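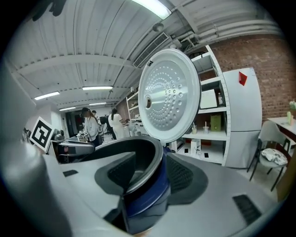 How do you get the starchy gunk off the inner lid of a rice cooker?

Posted by Bezawit Habte

I've had my cooker since September and I use it pretty much every night. The pot is easy, but the metal plate inside the lid, the one with all the little holes, gets a cloudy film on it and lately it smells a bit sour when I open it up. I've wiped it with a damp cloth and it comes right back. Can I soak it? Mine doesn't seem to want to come off and I don't want to snap something.

Tshepo Tshabalala

Warm water and dish soap, and an old soft toothbrush for the holes. Unplug it first and let it cool all the way down. Check your manual to see if the plate comes off, because on some models it pulls straight out and on others it's fixed in there for good. If it comes off, let it sit in the sink for 30 minutes and the film pretty much slides away. If it's fixed, lay a warm wet dishcloth against it for a while, then brush, then wipe with a clean cloth a couple of times so you don't leave soap behind. Don't pour water on the lid and keep it away from the vents on the body!

For the smell I boil 300 ml of water with 2 spoons of white vinegar in the pot, lid shut, then wipe everything while it's still a little warm (not hot, I've done that, ouch). After that I run plain water through once. And leave the lid open for an hour after dinner. I used to close mine right away and it got funky every single week.

coetzee833

what he said about leaving it open. also take a look at the rubber ring if yours has one, mine had old rice stuck way down under it and that was the whole smell. toothpick got it out

Bezawit Habte

Thank you both! Found the manual and there's a little tab I was scared to push. It's soaking now.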